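Subject: Re: [devport-writers] Match reports, word limits and the February backlog

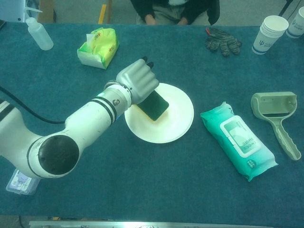
Morning all,

I've now read all 11 messages in this thread, two of them twice, and I'd like to answer Vaughn before it reaches a twelfth and somebody mentions the constitution. We don't have a constitution. We have a page headed "Notes for contributors" that was last touched when the second team still played on the rec.

Vaughn Whitlock wrote:

> I sent in my report of the Rimo away game on the Monday, well before
> the deadline, and it has still not appeared. Meanwhile there are two
> pieces up about the new away kit and one which as far as I can make
> out is about a sandwich. I appreciate that mine came in at 4,000
> words but it was an eventful match. I would also like to know who
> changed "a titanic struggle" to "a draw" in my previous report, as
> it made the whole second paragraph read oddly. If there are rules
> I am happy to follow them but I would like to be told what they are.
>
> Vaughn

Fair enough, Vaughn. Taking your points in the order I feel able to face them.

The draw was me. It finished nil-nil and the headline didn't say so, the first paragraph didn't say so, and I had to ring Kenji to find out. People who weren't at the game would like the score. I've seen the site figures, such as they are, and most visitors stay just long enough to find the score and leave. I did mean to go back and fix the second paragraph and then my tea was ready.

The Rimo report hasn't gone up because it's 4,000 words and I've only got as far as half time. I'm enjoying it. The bit about the coach driver and the level crossing made me laugh out loud on a train. But kick-off is on page three, and their goal is mentioned once, in brackets, inside a sentence about the wind.

The sandwich piece was short, had a beginning and an end, and arrived with its author's name on it. I'd have put up nearly anything that week.

So, what the rules are. Some of these have been rules for years and were only ever told to people in the car park.

Match reports: 600 words is plenty, 800 if there's been a red card. Score and scorers in the first paragraph. Please check the spelling of the opposition. Mikuš has a hook on the s and they wrote to us about it last season, very politely, which made it worse. Jundasik is one word and has only one k.

Deadline is 48 hours after the final whistle. After that I'll still take it, but it goes in the queue behind whatever's happened since, and by the time it surfaces the manager may have changed his mind about the formation again and you'll look daft.

Opinion pieces: any time, up to 1,000 words, and please have the opinion somewhere near the top. If it's about the referee, sleep on it. If it's still about the referee in the morning, send it to me and I'll sleep on it.

Interviews: ask the player first. I can't believe I'm typing that. The left back found out from his mum that he'd given us his "frank thoughts" on the training ground, and what he'd said was that the showers were cold, to somebody standing next to him in a queue.

Long reads: this is where I think Vaughn has a point. There's no reason the site can't carry something long now and then, particularly over the summer when the alternative is me speculating about wingers. What I'd suggest is a short report for the Rimo game straight away, and the full version held back and run in three parts once the season's done. Part one could end at the level crossing. I'd read that. Vaughn, have a think.

On how to send things in: plain email to the usual address, text in the body of the message. I can open attachments from most of you, but two people (you know who you are, or one of you does) send a file that turns every apostrophe into a small box, and the last one had 40 of them in it. Put your name at the bottom as you want it printed. Don't put "by our man in the stand". We've got four of those and they all want credit for the Jundasik piece.

Editing: I cut for length and fix spellings. I'll try to send anything back to you if I've changed more than a line or two, though if it's late on a Sunday and the thing needs to go up, it'll go up. Adjectives are removed at my discretion. "Titanic" has had a good run and I'd like to rest it until we're in a cup final, so it should be nice and fresh for whoever is writing in the next century.

The February backlog: five reports are waiting, counting Vaughn's. Three are for the same match. I'll run Kenji Okafor's because it got here first and it's the only one that agrees with the league about who scored. The other two are both good and I've written to their authors separately. In future, could you say on here if you're planning to cover a game? A line will do. "I've got Mikuš at home" is perfect. If two of you want the same one, sort it out between yourselves, and one does the report while the other does player ratings. Ratings are out of ten. Not eleven, and no minus numbers, even for the back four.

Last thing. There's still no one down for the reserves at Rimo. It's an evening kick-off, parking is free, and the tea bar is a good deal better than ours. Come forward, somebody. Vaughn, I'd offer it to you, but I'd want your word on the 600 first.

I'll put all this on the contributors' page when I can remember the password.

Cheers,
Site editor, Devport supporters' pages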